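How do I get coffee rings off a white tabletop?

Asked by Thaddäus Wallner, Berley

Bought a secondhand white table in October. It now has 7 brown rings, and I live alone, so I know who did it. Dish soap got me nowhere. The top is some kind of smooth laminate. Is there a fix short of a tablecloth?

Tzu-hsuan Chuang
Baking soda and water, mixed to a paste like toothpaste. Leave it on for 40 minutes, wipe with a damp cloth, rinse, dry. Rub gently – the shine comes off a lot easier than the coffee does. If a ring is still there, do it again before you reach for anything stronger. Skip the green scouring pads. I have a dull patch the size of a dinner plate to remember mine by.

flirnero300
coaster

vedard_2648
Paste worked on mine too, two rounds. For the last faint ring I used a melamine sponge with hardly any pressure. Try it near the edge first, where you can put a plant later. Mine's a plain white top and it still gets used every day.

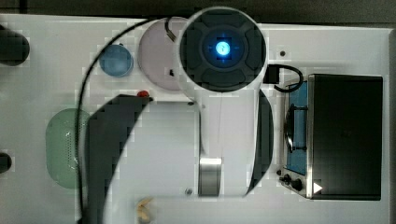 White tabletop from above, with shadows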